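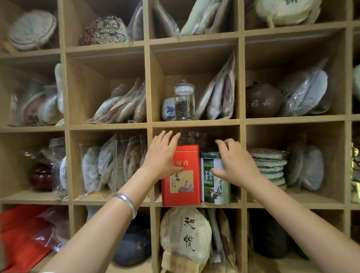
Figure 1. Arranging two tins on the tea shelf, head camera view.

Shelf Slots: Keeping Track of What Goes Where
Final project report, Robot Perception and Planning

1. What we wanted to build

Our project is a piece of software called Dradico. It takes head-camera video of a person tidying shelves and turns it into a list of moves a planner can use: which item, which compartment, left or right side. Tea shelves turned out to be a wonderful test (and a hard one!). Pressed tea cakes in clear bags look a lot alike, and the bags reflect light in ways our detector hated. Tins are much easier, and a red one next to a green one is about as kind as the data gets.

2. Finding the grid

Before we can say where an item went, we need the compartments. The wide lens bends the straight boards outward near the edges, so we undo that first, then fit lines to the dividers and cut the view into cells. Each cell gets an ID that should survive when the head turns. We labeled 211 frames by hand to check this, and it was slow work – but it taught us more than any paper we read.

Hands were the next problem. A forearm can hide most of a cell, and our first version happily reported that everything behind it had been removed. Now a covered cell is marked "unknown" and keeps its last contents until it is clear again.

3. When the camera leaves the shelf

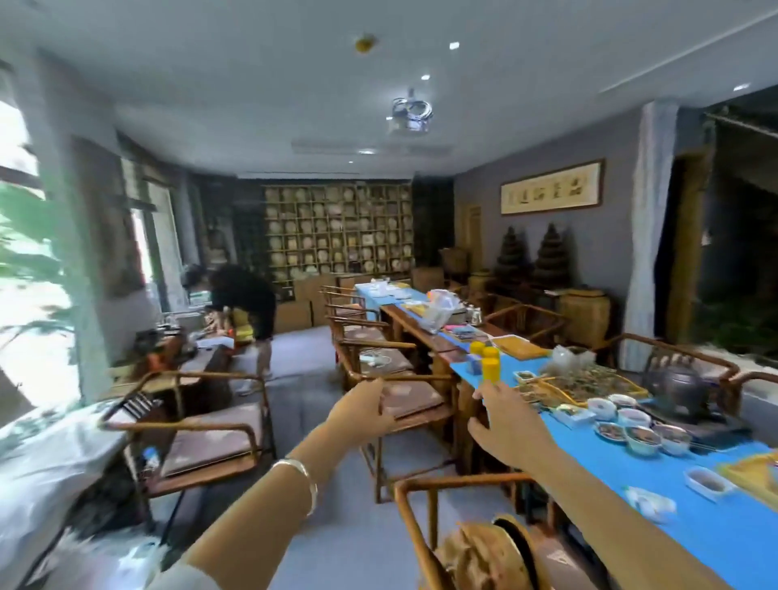
Once the wearer turns to the table, the same grid can be far off on the back wall, with chairs and tea things filling most of the view. We freeze the shelf map as soon as the cells get too small to trust, and match again on the way back. The matcher tries some 1,000 candidate alignments and keeps the best 20 for a finer check, and we love how well that simple trick works.

4. Still open

Stacked cakes are counted as one item. The planner, which we borrowed from our earlier Skanard assignment, also assumes every item can be grasped from the front. Next we want to add a depth estimate and try the move lists in simulation.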